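Print this page | E-mail this page

Student project report: a relay-handling cell for the teaching workshop
Merike Grīnberga and Rasmus Rätsep, Bristthorpe

Our task was to plan the equipment for a small cell that can reach relays on a control panel, and to say what should be bought first. The budget was 1375 euros. The arm is already in the workshop, so its price is left out.

We modelled the cell before asking for quotes. The first question was whether the Reveck gripper could get in between the wiring ducts.

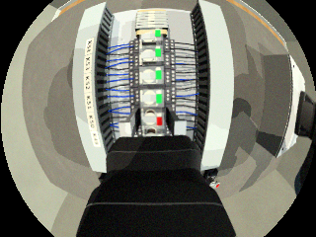
Fig. 1. Simulated view from above the gripper, fingers on either side of the relays.

The gripper is the largest item at 600 euros. Vastow quoted 163 euros for the practice panel, with relays, terminals and ducts fitted. We would order two, as wiring one up again takes most of a Saturday. That makes 926 euros and leaves 449 for a camera mount, spare finger pads and delivery.

Krūmiņa offered a cheaper gripper, but its fingers are wider and we had no model of it to test. We suggest ordering the panels in January and the gripper once the mounting plate has been checked.

Contact the workshop office | Copyright Bristthorpe student projects | Back to top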